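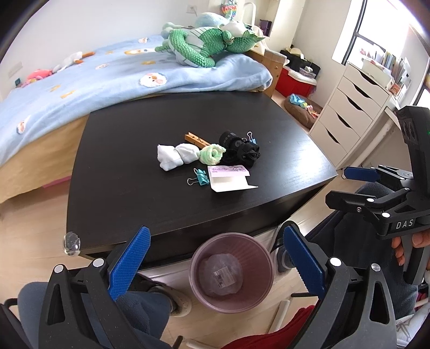 My swimming confession

January 27, 2025

So I've gone back to swimming. I know, I know, it's January and the pool is full of people like me, but I did sign up in October (I just didn't go, which is a different matter).

The last time I swam properly I was at school and Ruxandra Avram used to lap me while doing backstroke and chatting. I could manage 80 lengths at a push in those days. On my first morning back I did nine and had to hang on to the side pretending to fiddle with my goggles. A very kind woman in a flowery cap asked if I was all right! I said I was pacing myself.

Anyway, I've kept at it. I go to the baths at Sketholm before work, when the water's flat and the lights are only half on, and I'm in the slow lane with a man who does breaststroke with his glasses on. We nod. I've even bought a proper costume to replace the one that had gone see-through at the back, and goggles that don't leave me looking like an owl until lunchtime.

The worst bit is still getting dressed. Trying to pull tights over damp legs in a cubicle the size of a wardrobe is a sport in itself, and I've lost more hair bobbles down that drain than I care to think about.
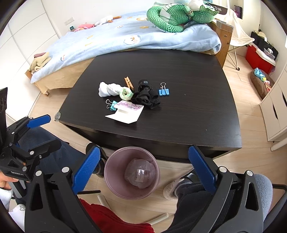 What I'm aiming for

Sevim reckons I should enter the charity swim in the summer, 3000 metres, and she's sent me the form twice. I haven't filled it in. I haven't deleted it either! Elango has offered to come and shout from the balcony, and I've told him he'll be banned if he brings the whistle.

For now I'd like to get my breathing sorted. I can do it on the left, but on the right I come up with a mouthful of pool every time. If anyone has a tip for that, please pop it in the comments, and if you know a shampoo that gets rid of the chlorine smell I'd love that too.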